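Week 4: Small labels and how the money moves

Welcome back, everybody! Last time we got as far as the pressing plant, and I promised we'd follow one record all the way from the master tape to the shop counter, so let's do that now (bring your Week 3 sheet, you'll want the glossary).

Our case is Fladus, a two-person label run by Urszula Wróbel out of the back of a record shop in Plundanthorpe. Her first album was by a folk trio called Pîrvu, and she pressed 175 copies on 12-inch vinyl. She'd have loved to do more – everybody would – but the plant wanted its money up front, and the band had already spent theirs on the studio. The whole pressing came to 1170 dollars, sleeves included. 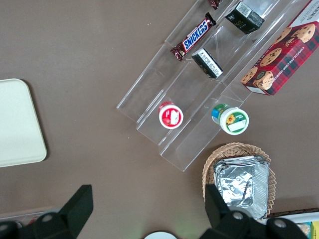 Now, out of those copies, about 40 never earned a cent. They went to radio stations, reviewers and the band's own relatives, and if you've ever known a musician's relatives you'll see how that happens! Please work out the cost per record twice, once for the full pressing and once for only the copies that could be sold, and keep both answers handy for the discussion.

A word on distribution. Zason took the record on consignment, so the shops paid only after a sale, and some of them took their sweet time. Macarena Collado covers this nicely in her chapter on cash flow, which is in the reader – do look at her sample ledger before August.

For next time: read the Collado chapter, and bring in the sleeve of any small-label record you own or can borrow.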